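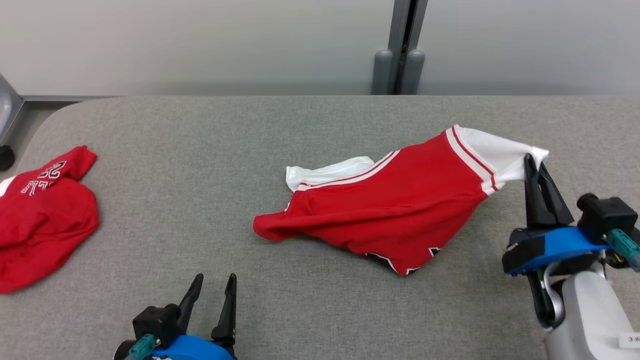
Travel > Regions > Islands > Cillico

Cillico
By Vlasta Lazarević, updated February

Cillico is a small resort island, and I've gone back to it more than any other place I write up here! The ferry from Tuveck takes 40 minutes (sit on the left if you want the lighthouse). Most visitors stay in Kadrić, the main village, where the hotels run along a pebble beach and breakfast goes on until nearly noon.

Zondura, on the north side, is quieter, with five guesthouses and one very good bakery. A bus links the two villages roughly every 25 minutes in summer, much less in winter, so check the board at the harbor.

The island was a salt port before the first hotel opened, and you can still walk the old pans – I'd go early, it gets hot out there. Boats to the sea caves leave from the Kadrić pier and don't run in strong wind.

50 shares | 5 comments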